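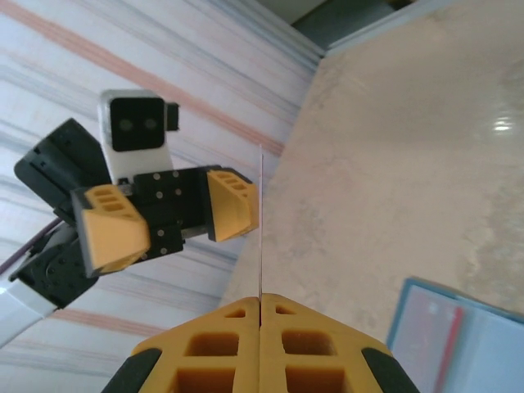

Stiltadier will begin taking waste plastic from 3D printers at its recycling center on Evar Road in December, the town's public works department has announced. Residents, schools and small businesses will be able to drop off failed prints, support material, trimmings and leftover filament free of charge, up to a limit of 40 pounds per household each month. Until now the center has turned such material away, and the town's advice was to put it in the regular trash. The new bins will take printed plastic of any shape, from solid blocks to open designs like yellow 3D-printed fingertip pads with square and triangular openings. Pieces do not have to be broken up first unless they are too large for the bin opening, which measures 15 inches across.

The department said it had been getting calls on the subject for several years. Home printers have become cheaper and more common, and two of the town's schools now run classes that use them. Printed parts carry no resin code, so sorters have no quick way of telling what they are made of. A load of household plastic with too much unmarked material in it can be rejected by the plant that buys it, and the town then has to pay to have it hauled to the landfill in Gruten.

Under the new arrangement, printed plastic will be kept apart from everything else. There will be three bins under the covered area next to the cardboard compactor. One is for PLA, the corn-based plastic that most home printers use. The second is for PETG. The third is for ABS and the closely related ASA. People who do not know which plastic they have should ask at the booth and should not guess. Mixed or unknown material will be accepted over the counter for the first few months while the department works out how much of it there is.

The contents will be collected by Bisgaard, a plastics processor with a plant outside Gruten. The company will shred the material, wash it, and sell it as pellets to makers of plant trays, cable spools and similar goods. It also plans to turn part of the PLA back into printer filament. Bisgaard will supply the bins and pay for the hauling during a trial period that runs through the end of next summer. The town's costs are limited to signs and staff time, and no change to the yearly recycling fee is planned.

Bisgaard ran a smaller collection in Gruten last year, with bins at the public library and the high school. According to the company, 94 percent of what came in could be processed. Most of the rest was resin prints, which are made in a different way and can't be melted down, or parts with metal inserts still in them. A few loads were held back over paint.

Those results shaped the rules for Stiltadier. Screws, magnets, bearings and threaded inserts have to come out before a part goes into the bin. Painted and glued parts will not be taken, and neither will anything that has held food, oil or chemicals. Flexible filament, known as TPU, is also off the list for now, as are carbon-filled and wood-filled types. Labels and tape should be peeled off. Small amounts of glue stick left over from the print bed are fine.

Resin is a separate matter. Liquid resin and the alcohol used to rinse it count as household hazardous waste and can be brought to the hazardous waste counter during its usual hours. Fully cured resin prints can still go in the trash at home. The department asks that nobody pour rinse alcohol down a drain, even after the solids have settled out.

Empty filament spools were a common question at the public meeting on the plan. Cardboard spools can go in with other cardboard, as they can now. Plastic spools will be stacked on a rack beside the bins, and anyone who wants them may take them. Spools that have not been picked up after 90 days will go to Bisgaard with the rest of the load. The bags and wrappers that filament comes in are not part of the collection, but clean plastic film can be left in the film bin by the entrance.

People at the meeting also asked why the bins could not be placed at the library downtown, as was done in Gruten. The department said it had looked at that and decided to start at the recycling center, where staff are on hand to check what comes in – the Gruten library bin was often found full of ordinary trash. A second site may be added if the trial goes well. Curbside pickup is not being considered.

Schools will have their own arrangement. Each one that signs up will get a set of labeled tubs, and the tubs will be emptied on the same run that already picks up used batteries and printer cartridges. The monthly limit does not apply to schools. Small businesses may use the bins under the same limit as households, and those with more material can contact Bisgaard directly and arrange a pickup for a fee.

Some residents wanted to know whether PLA could go into the yard waste instead, as it is often sold as compostable. The department's answer is no. PLA needs higher heat than the town's compost rows reach, and it stays in one piece through a normal season. Crews have already been picking bits of it out of the finished compost, along with plant ties and fruit stickers, and the department would like to see less of all three.

The recycling center on Evar Road is open from 8 a.m. to 4 p.m. and stays open until 6 p.m. one evening a week. The hours will not change when the bins arrive. Drivers should use the north gate, as the south gate will be closed for paving work until the new year. A resident sticker is required, and it must be on the windshield before the car reaches the booth. Stickers are available at town hall and can be ordered by mail.

A printed guide to the accepted plastics, with notes on how to tell them apart, will be mailed out with the winter water bill. Copies will also be kept at the booth and at the library front desk.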